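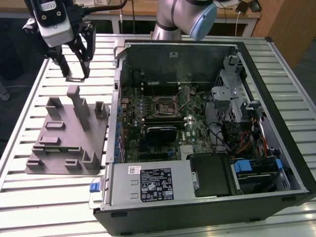 ABOUT US / Our workshop

Nilness is a small company for the repair and renewal of office computers. We started in a rented garage on Kennedy Street with one table and a box of screwdrivers, and today we have a workshop of 2,000 square feet in the Brunero building, on the ground floor.

Most of our work is with desktop towers which come from schools, clinics and offices. We lay the computer on its side on a metal table, open it and look at each part in its place: the processor socket, the memory slots, the heatsink, the expansion slots. Small parts have their own holders next to the computer, so a memory strip does not lie around between the screws. We are strict about this, also when the day is long.

Last year we renewed 2,980 computers. From these, 665 went to schools of our region at a reduced price. What cannot be repaired is taken apart, and the useful boards and power supplies go to our stock of used parts, which we call Husex. You can buy from Husex also as a private person. Please write to us first with the model of your computer, so we can check what fits.

Every renewed computer leaves us with a printed list of the parts which were changed and with a guarantee of 12 months. For a normal check the price is 45 dollars, and we subtract it from the bill if you decide for the repair.

The workshop is open for visitors in the afternoon, from two until five. In December we close earlier. The entrance is from the yard, by the green door, and there is a bell.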